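Organización del puesto de trabajo en el taller
Apuntes de la unidad 3 – Mesas, superficies y contenedores
Centro de formación Koltcombe, curso de iniciación al taller
Material preparado por Kvido Jelínek

Antes de la práctica conviene haber leído los apuntes de la unidad anterior (herramienta de mano y su mantenimiento). En esta unidad no se usa maquinaria de corte. Se trabaja sobre la mesa, con los contenedores y con las etiquetas.

1. La mesa

En el taller tenemos mesas de tablero alistonado de madera maciza. El tablero se hace encolando listones por el canto, y por eso se ven franjas de distinto tono, desde el crema hasta el marrón. La diferencia de color es natural y no indica ningún defecto.

La madera sigue moviéndose después de encolada. Con la calefacción encendida pierde humedad y se contrae a lo ancho; en primavera vuelve a hincharse. Si el tablero está sujeto con demasiada rigidez a la estructura, la tensión acaba abriendo una grieta, casi siempre en el sentido de la fibra. Los tornillos de fijación van en agujeros rasgados, que dejan al tablero un pequeño recorrido.

Las mesas más antiguas del centro son de 1995 y se han lijado varias veces. Farhad Esfahani guarda en la oficina la hoja con los tratamientos aplicados a cada una. Quien note una zona áspera o pegajosa lo apunta en esa hoja y no aplica aceite por su cuenta.

Cuidado diario:

Retirar el polvo con cepillo y después con un paño apenas húmedo.
No dejar recipientes mojados sobre la madera.
Usar una tabla de sacrificio para taladrar o cortar con cúter.
Recoger la cola con espátula antes de que endurezca.

2. Grietas y juntas abiertas

Hay que distinguir entre una junta abierta y una grieta. La junta abierta sigue la línea de encolado, es recta y suele empezar en la testa. La grieta va por dentro del listón y sigue la fibra – a veces con pequeños quiebros. Para comprobarlo basta una lupa y buena luz lateral.

Una grieta fina y estable se limpia con aire y se deja como está, o se rellena con cera dura si molesta al trabajar con piezas pequeñas. Si crece de un mes a otro, se avisa al responsable. Para seguirla se marca el extremo a lápiz con una raya transversal, y al lado se escribe el mes.

3. Contenedores

Para el material en uso preferimos contenedores de plástico transparente. Se ve lo que hay dentro sin abrir ni mover nada, y al terminar se nota enseguida si falta algo. Tienen dos inconvenientes: se rayan con facilidad y, si se mezclan materiales, la transparencia deja de servir.

Se colocan a un lado de la mesa, uno detrás de otro, con el centro libre para trabajar.
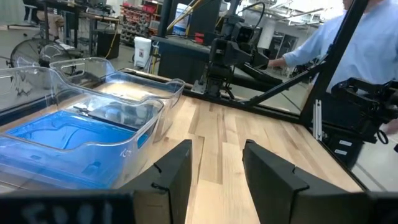 Las asas recortadas en la pared permiten levantar el contenedor con las dos manos, pero también dejan salir las piezas menudas cuando se inclina. La tornillería va siempre en cajas cerradas de la serie Skomell, que están en el armario del fondo.

Las láminas y planchas finas se guardan tumbadas si caben. Si hay que ponerlas de canto, se apoyan en toda su longitud para que no se comben. Las piezas largas no deben sobresalir por encima del borde.

Para rotular se escribe a mano, con rotulador blanco permanente, en una esquina inferior. El código lleva la letra del armario y el número de inventario. El 597, por ejemplo, corresponde a los retales de lámina. Los rótulos viejos se borran con alcohol; el disolvente deja el plástico opaco.

4. Práctica

Duración: unos 57 minutos, por parejas. Sepehr Mohammadi reparte el material al principio.

Vaciar la mesa asignada y limpiarla según el apartado 1.
Revisar el tablero con luz lateral y anotar grietas y juntas abiertas, indicando de qué tipo son.
Clasificar el contenido de los contenedores y devolver al armario lo que no pertenezca a la mesa.
Rehacer los rótulos que no se lean bien.
Dibujar un croquis en planta con la posición de cada contenedor.

El croquis se entrega a Sepehr al salir. Vale a lápiz, sin escala, con las medidas principales acotadas en milímetros. Las parejas que no terminen pueden volver a partir de las cuatro de la tarde, con el taller abierto.

Para la próxima unidad hay que traer calibre y cuaderno.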